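Porirar pad slip fault

The Porirar pad slip fault was a gripping failure found in the Porirar line of two-finger robot grippers, used for picking and moving packaged goods. It was first logged in July at the Ninley packing centre in Pirkville, where arms began losing hold of flat cardboard boxes partway through a lift. The fault is a favourite among people who study robot safety, and it's easy to see why – a scrap of worn foam managed to fool a very capable machine!

Cause

Porirar grippers hold a load between foam-faced fingers. As the foam wore, small pieces came away at its edge and the contact area shrank. The motor current stayed normal, so the controller recorded a good grip even while the box was sliding. Glossy packing tape made things worse, as did boxes with crushed or torn corners. Of 1,625 lifts reviewed at Ninley, 19 ended in a drop. There were no injuries, although one box landed inside a marked walkway. 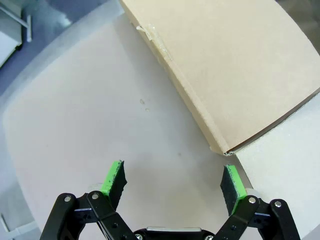
Porirar gripper with foam-faced fingers at a work table, near a taped cardboard box with a torn corner.

Response

The maker, Botha, issued a service notice on Mar 1, 2022. It cut the service life of the pads from 2,000 hours to 1,000 and asked operators to check the foam at the start of each shift. Any pad with a ragged edge was to be replaced before the arm was powered up.

A software update followed, and it is a lovely bit of engineering. The arm now pauses just after the lift begins and gives the load a tiny test tug. If the fingers close any further during the tug, the box is lowered again and a warning light comes on. The same check was later added to Botha's larger grippers, including the grey-bodied models used for sorting tires.

See also: Gripper wear; Dropped load; Slip detection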